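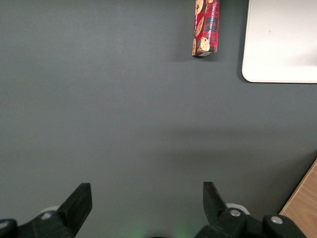

GRANTS / PROGRESS REPORTS

Royal Visits Scrapbook Project - progress report no. 2
2nd July
Prepared for the Villanueva Fund by Jhair Ticona

Sorry for the short form, we're mid-move on the archive shelving and I'm writing between phone calls. Full budget table goes with the final report as agreed.

Where we're at

Second half of the scrapbooks now sorted. These are the albums kept by local women's groups and a couple of schools during royal visits to the district - clippings, menus, seating plans, ribbon, pressed flowers, a lot of glue. Original plan was to have 22 albums catalogued by this point. We have 22 catalogued, though two are only at summary level and will need another pass. The Berkus album is the worst of them. Pages stuck together, captions in pencil, half the dates wrong by a year because whoever compiled it did so from memory.

Indexing of names is behind. Heriberto Guzmán has been through the civic reception lists and found the same mayoress spelt three ways, once on the same page. We've settled on the council minute book spelling and put the others in as cross references. Slow, but it'll save arguments later.

Jewellery and dress notes

This is the part people write in about. As per the January meeting we added a separate field for what was worn - tiaras, brooches, sashes, gloves, hats, evening gown colours where the newspaper gives them. Newspapers disagree. One evening gown is "oyster" in one paper, "pale gold" in the next and "champagne satin" in the social column. We record all of them with the source and don't pick a winner.

Brooches are going well. The tiara entries less so. A fair few clippings just say "diamonds". Where there is a decent press print we note the shape and leave the identification open. I know the Fund asked whether we could name each piece, and the answer for now is only some. Would rather leave a blank than have to pull it later.

State dinner menus turned out to be a good source for the order of the evening and who proposed the toasts. One menu has the running order written on the back in biro, including what time the guest of honour was expected to leave.

Oral history

Target was 33 interviews over the life of the grant. Done so far: seven. I know. Three people pulled out through illness and we lost most of a month waiting on consent forms to be redrafted. New forms are shorter, one page, large type. Bookings have picked up since they went out.

Best material so far is from people who were children at the time, lined up on the footpath with paper flags. They remember the shoes and the colour of the car and being sunburnt. Less reliable on which royal it was. One interviewee was certain she'd curtsied to the Queen Mother, and the school log book says it was a duchess. Both versions are in the transcript notes.

Exhibition at Nevari Hall

Date not fixed. Hall has offered us the side room, which is smaller than we hoped but has the better blinds. Light levels matter for the coloured programmes and the one length of bunting, so I've said yes in principle. Two display cases need new locks. Quote recieved, within budget.

Printed guide: 200 copies, folded, black and white with a colour cover. Text is drafted apart from the section on the garden party. Tremumo are doing the layout and want everything in one go, so that section is now holding up the rest. My job this fortnight.

Spending

On track overall. Underspent on travel becuase the interviews are late, slightly over on archival sleeves - the albums are odd sizes and the standard ones don't fit. Asking permission to move a small part of the travel line across to materials. Would appreciate a yes or no by email, doesn't need a letter.

Problems / risks

- Permissions for press photographs. Two newspapers have closed and we can't yet work out who holds the rights. If no answer we show the clipping in the case and leave it out of the guide.
- Name index, see above.
- Interview numbers. If we're still well short at the next report I'd like to talk about a lower target and longer recordings.

Next steps

Finish the garden party text. Second pass on the two summary-level albums. Book the next lot of interviews. Locks. Heriberto to send the glove and handbag entries for checking.

Any questions ring me, mornings are best.

J. Ticona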